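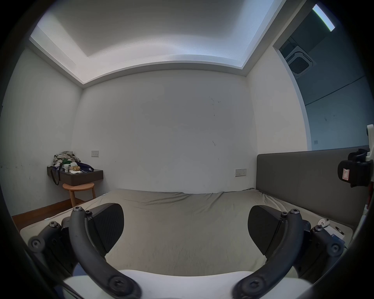

Perkine finger fault: your questions

Search help topics Go

We've had a lot of messages about the sticking fingers on the Perkine hand-held gripper, so we've gathered the answers on one page. Thank you to everyone in the Jokerden program who wrote in, and sorry to those who waited a while to hear back!

What went wrong?

On some grippers a pivot screw at the base of a finger slowly works its way out. Once it has backed off a little, that finger lags behind the other one, and then it catches and snaps shut all at once. It was first noticed in Kovham during bedding work, where you're opening and closing on soft cloth all day long and a late finger is easy to mistake for a bunched-up sheet.

How many grippers have it?

We've confirmed it on 82 so far, all from the February batch. If yours came later it already has the new screws, though a quick look won't hurt.

Is it dangerous?

It can give you a nasty pinch. We've had 2 reports of bruised fingertips, both from people steadying the cloth with their free hand – a very natural thing to do, and we've all done it. Please keep that hand well away from the pads until your gripper has been checked.

How do I check mine?

Switch it off, hold it with the pads pointing away from you, and wiggle each finger gently from side to side. A tiny bit of give is normal. If you feel a click, or one finger moves noticeably more than its neighbour, stop using it and get in touch.

Do it over a bed or a table if you can, as a dropped screw is much easier to find on a sheet than under a stool.
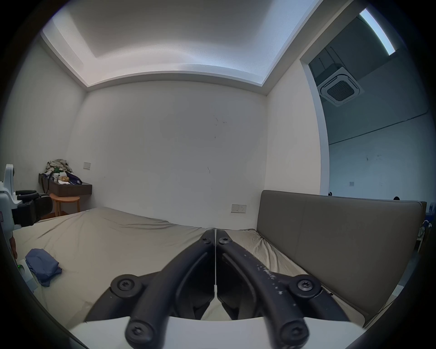 Perkine gripper over the bed, fingers nearly together.

My fingers don't quite meet. Is that the fault?

Not on its own. The tips can sit slightly apart when the grip is only part way through its travel, so squeeze it fully before you start worrying. Scuffs on the black arms are cosmetic too.

Can't I just tighten the screw?

We'd rather you didn't, kind as the thought is. Kravets, who do our repairs, found that overtightened joints stiffen up and wear out the one next door. They fit a new screw with thread lock and run the fingers through 400 closes before sending it home.

What about recordings I've already made?

Please keep them, and don't delete anything. We're going through some 300 now, and if any of yours need redoing we'll send you a message with the session names. You'll still be paid for the originals.

Do I have to post back the charger?

No, only the gripper, in any sturdy box.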